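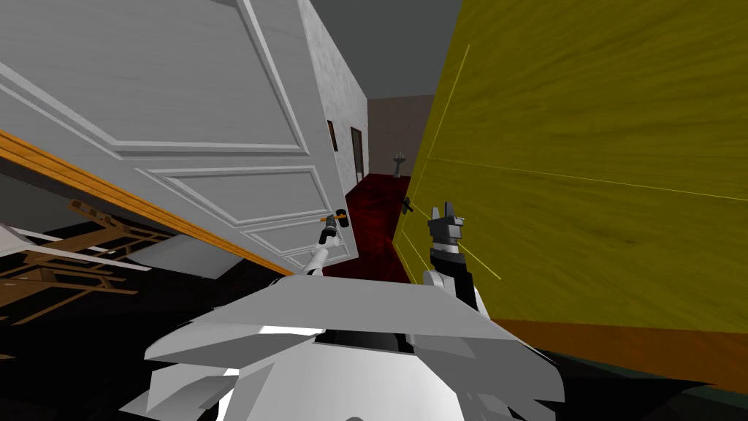

Door task in the sim, left gripper on the handle, right arm waiting by the yellow panel

Teleop demos for the door task - how many before you quit?

gristasach
Posted Sun 6 August

So I've been recording demos for the door task in the sim, driving both arms with the leader arms from my desk, and I'm at 141 episodes and my shoulders hate me. The policy gets a grip on the handle most of the time now. Then it pulls straight back toward itself like it's opening a drawer, the door binds, and the gripper slides off. I know I'm pulling in an arc when I do it! I've watched the replays. Is this a "more demos" problem or am I teaching it something dumb? The right arm mostly just hangs out next to the other panel while the left one works, in case that matters.

valtonen_b
Does the right arm do the same thing every time? In mine I let the idle arm drift wherever my hand got tired, and the policy picked up on it. It waited for the idle arm to sag before it would pull. Took me a whole weekend to spot.

gristasach
Ugh. No, it drifts. Sometimes it's fingers open and pointing up, sometimes I've got it tucked down by the body.

stostside
Park it. Pick one pose, start every episode there, leave it alone. And throw out the demos where it wandered, even if the door part was pretty.

Arne Dreßler
I'd disagree with throwing them out. A bit of variety in the idle arm is good for you, as long as it has nothing to do with what the door is doing. The trouble is when the two go together. Keep the 141, record 20 more with the right arm started in a bunch of different places, and see what changes before you delete a weekend of work.

stostside
Variety on purpose, sure. Variety because your elbow fell asleep is something else. We went round on this in February and I still think you're wrong, Arne :)

tedden
Can I ask the boring question, how fast are you pulling? When I do doors by remote I go slow at the start and then yank, and the slow bit is so slow that half the frames have basically no motion in them. The policy learns to sit there holding the handle. Trimming the pauses did more for me than any new demos.

gristasach
I do pause after the grip closes, yeah. Probably two seconds while I check I've got it - the handle is small and the gripper covers a lot of it from the robot's camera, so I'm squinting.

tedden
Put a second view up on your monitor just for you. Don't feed it to the policy, or it'll lean on something it won't have later.

valtonen_b
Hmm, if you can see something the policy can't, you'll make moves it has no way to explain. I'd only use the extra view to practice and then record without it.

Arne Dreßler
+1 to that one.

gristasach
OK, plan for tonight: cut the pauses, retrain on the same set, then do Arne's 20 with the right arm moved around. Keeping stostside's way as plan B. Will post the success rate when the run is done.

stostside
Plan B, he says. Change one thing at a time at least, or you won't know which of us to thank.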